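Notes for the laundry talk, 12/09/2024 – Drekthorpe community room, second slot after Rosário Lobo

Slow down at the start! Last time I rushed and the back row missed the whole bit about waistbands.

## Opening

Say hi, thank Rosário for the stain stuff. Then the number: I folded 252 pieces of sportswear in August for the Mestano kids' soccer club, and the red ones with the white stripe gave me more grief than all the towels I've ever owned. Pause for the groan.

Talk about the starting point. You pull something out of the basket, you drop it on the sofa, and it lands however it lands – a heap with a bit of stripe showing.

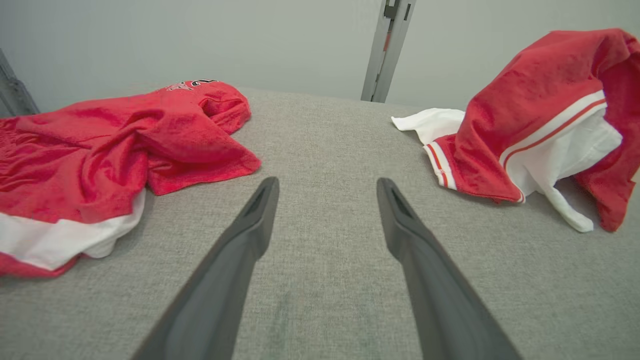 My mother would grab the whole thing and shake it hard. I still do that with sheets, but with soft stretchy stuff I'd rather find one edge I recognize and work from there. Ask the room what they look for first. (Someone always says the label. Fine, but you have to dig for it.)

## Find the waistband

- The gathered elastic is your friend. It's ribbed and puckered, so your fingers find it before your eyes do.
- Next look for the stripe. On red shorts a white stripe is easy to follow, even where the cloth folds over on itself at the corner.
- Don't smooth anything yet. I know, I know, you want to.

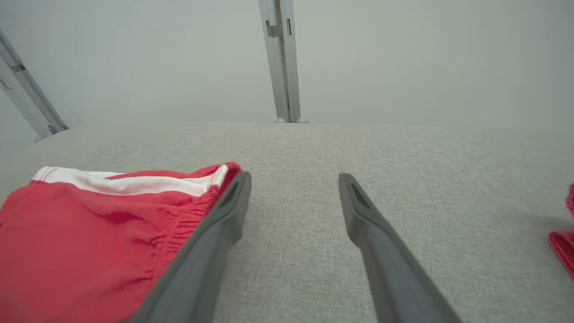
## Two ends, then lift

Sang-wook Choo taught me this when we shared the laundry room at Carrilho, and I've stuck with it ever since. Take one end, take the other, stretch it out between them over the sofa. Let the middle sag a little. Keep the stripe along the top so you can see if it's twisting, and keep hold of the elastic end because that's the one that wants to spring back.

Do it live with the spare pair – they're in the blue tote, NOT the car. 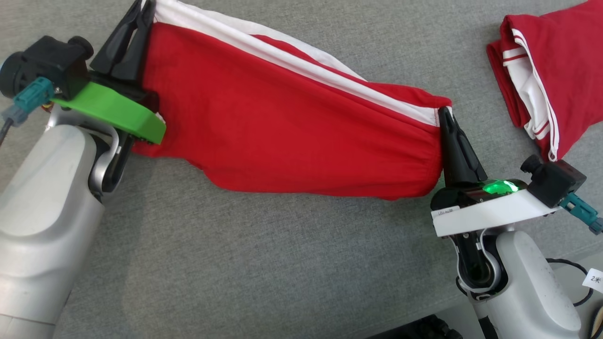

## Questions and wrap

- If they ask about ironing: no.
- If they ask about drawers, tell the Filer story, but the short version.
- Handouts by the door, Rosário has the second box.
- Chairs back against the wall before we leave.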